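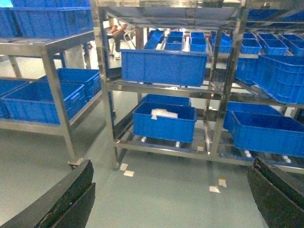

Buy the Shelves Before the Crates

Posted October 27, 2023

Most small workshops I visit have plenty of crates and not enough shelf. The crates came first, usually in a bulk order, and then somebody looked for a place to put them. They end up stacked on the floor, and the thing you need is in the bottom one.

I think the order should be reversed. Decide on the rack, measure it, bolt it together, and only then buy plastic.

I came to this view at Herkberg, where I ran the packing room until last November. We had bought 298 crates at a clearance sale because they were cheap. They were good crates. They were also a little too long for our shelves, and every one of them stuck out far enough to catch a hip. We lived with that for two years. Boglárka Barta, who took the room over from me, sold the lot and started again with a tape measure.

A square-tube stainless rack costs more than a painted one, and people argue with me about that. My answer is that a rack gets wiped down, bumped and leaned on every working day. Painted steel chips at the corners first. Once it chips you are touching it up for as long as you own it. We spent 2,081 on stainless at Herkberg and I would spend it again.

The second thing I would argue for is small bins on the upper shelves and big crates lower down. A small open bin at the top can be lifted down with one hand. A large crate up there is a two-person job, and in practice one person does it anyway. Keep the big ribbed ones in the middle and at the bottom.

Bianka Lengyel disagrees with me on color. At Mositz she uses a different color for each product line and says it saves her time. I have tried it. Within a month the red crates had green-crate parts in them and the colors meant nothing. All blue, with a label on the front, has worked better for me. If a crate breaks, any other crate can replace it.

I also don't mind empties on the shelf. Some managers see a row of empty bins and want it filled. An empty bin is where the next delivery goes. At Oláh they kept around 26 bins free at all times, and their receiving area was the calmest I have worked in.

What I do mind is the odd bag or cloth left in a crate. It's a small thing, but the next person has to stop and decide whether it's trash, and most people will put it back and move on. Empty should mean empty.

As for the floor under the rack, leave enough height to get a mop in. I have never regretted giving up those few inches.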